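Two-arm table: where to put the trays for the lampshade task?

imo_keskin
14/08/2018
Hello all. I am in the student robotics club and our project for the October show is a table with two arms, one on each side. The task is to handle a lampshade and to sort small parts into trays. My question is about the layout. At the moment we have the blue tray at the top left with the pliers, the orange one at the lower left, and one more tray in the far right corner. The lampshade lies on its side in front.

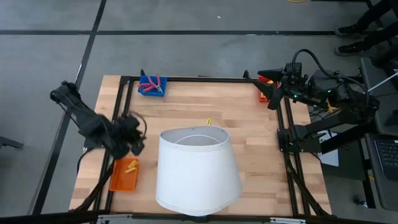
Our table with both arms, layout number 5.

My opinion is that the left arm has too much work. Two of the trays are on its side, and the lampshade is wide, so the arms must reach over it or go behind. Is it better to move the orange tray to the right?

bunditz
I would not move the tray, I would move the lampshade. It takes the whole front of the table. Turn it so that the narrow opening looks to the right arm, then the right gripper can take the rim and the left one is free.

pliltine80
I don't agree with bunditz. If you turn it, the wide end is beside the orange tray and the left arm will hit it each time. We had the same problem with a paper bucket in our class and lost nine days with it. Keep the lampshade and move the tray.

bunditz
A bucket is stiff. Fabric gives a little. It is not the same thing.

pliltine80
The wire in the top opening is stiff enough. Please try it with low speed before you tell people it is safe.

tanabe
One small thing: there is a yellow piece alone on the wood, behind the lampshade. Is it part of the task? If the arm must find it there, you need to write this in your rules, or the judges will ask.

imo_keskin
Yes, it is part of the task, the piece must go to the orange tray with the others. I will write it in the rules, thank you. Nevzat Keskin (my brother, also in the club) is on the side of bunditz, so we will test both. We have 300 runs planned for each layout and I will post the numbers in this thread.

tanabe
Good. Please post also the failed ones.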